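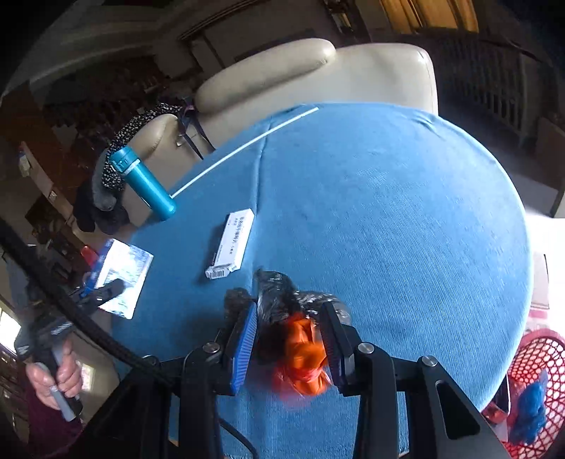 Why would anyone pay for a gripper you have to squeeze yourself? A reader left that under my August post, and went on to say that for the same money you could buy a small used arm and let it do the grabbing. I wrote a short answer at the time and then kept thinking about it, so I'm giving it a full post now that I've had the Gollow hand-held pair long enough to have an opinion.

The arm would be the wrong purchase for what I do. I want recordings of a person doing ordinary table work with the same kind of fingers a robot would have. With an arm I'd spend my evenings on mounting, joint limits and a safety stop. With the Gollow set I pick up 2 handles and start clearing a table.

Bags were the first thing I tried, because they gave my old setup so much trouble. I used knotted ones and crumpled ones, black and orange. The ridged pads do well on thin plastic. The jaws close evenly, and a bunched-up bag stays put as long as you take it near the knot. Grab it by a loose fold and it slides. Small cartons are easy from the side and annoying from above. A thin rod lying flat on cloth took me a lot of practice, and I still push it away as often as I pick it up.

The cloth matters more than I expected. On a bare tabletop the finger tips skate. On a ribbed tablecloth they catch a little and drag up a crease, and after a few minutes you are working around the creases too. I've left them in. A robot in somebody's house will meet the same thing.

Each gripper weighs 205 grams on my kitchen scale without the cable. That is fine for one hand for 90 minutes. Past that my thumb gets sore, and I can see it in the recordings: the closing gets slower and I start missing the first try. Take breaks.

The cables are my main complaint. They are thick and braided and they swing in front of things. I ended up running mine over my shoulder with a clip from the Rocha accessory pack, sold separately, and it should have been in the box. The linkage screws also need checking. One of mine had backed out a quarter turn by the second week. A drop of thread locker fixed it.

Software is Clomunis, which comes with the set. It records, lets you trim the start and end, and exports. The trimming is slow and there is no undo. I have 3,323 clips in it now and the list view takes a while to load. Search works on file name only, so name things properly from day one. I didn't.

I bought mine from Givesau, who also rent the pair by the month. If you only have one project in mind, rent. They swapped a sticky trigger for me without an argument, and the new one has been fine.

To the reader who asked: if you want something to pick up your bags for you, get the arm. If you want to show a machine how it's done, I'd buy these again, with longer, thinner cables if they ever offer them.

Next post will be on replacement pads. The left blue one is starting to wear at the tip and I have a spare set to compare it with.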